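Suture Practice Gallery
Vuvadside Skills Room, May 2022

This page collects close-up pictures of interrupted suturing at the Vuvadside skills room. Most of the sessions deal with short incisions closed one stitch at a time, with a knot and two cut tails left at each one. The full Gerari set has 649 pictures and can be viewed at the front desk on request. Click any picture to enlarge it.

Interrupted stitches, curved needle and blue-green thread. Knots are tied and trimmed before the next bite is taken.

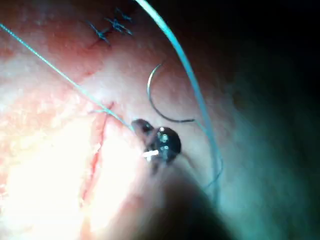
Spacing is the part most people want to talk about. We ask for even gaps between knots and an equal bite on each side of the cut, with the needle going in square to the surface and following its own curve on the way out. Pulling too hard puckers the edges. They only need to touch.

Tails are cut short but long enough to grip later. Anyone who trims them flush will be asked to do the row again.

The Yen gallery has 77 pictures of knot tying by hand and with the needle holder. The Niloso gallery covers continuous stitches and will be added in July.

Pictures may be used for teaching inside the skills room. Please ask at the desk before copying them elsewhere.

Back to galleries | Next: Yen, knot tying
Page views: 1,281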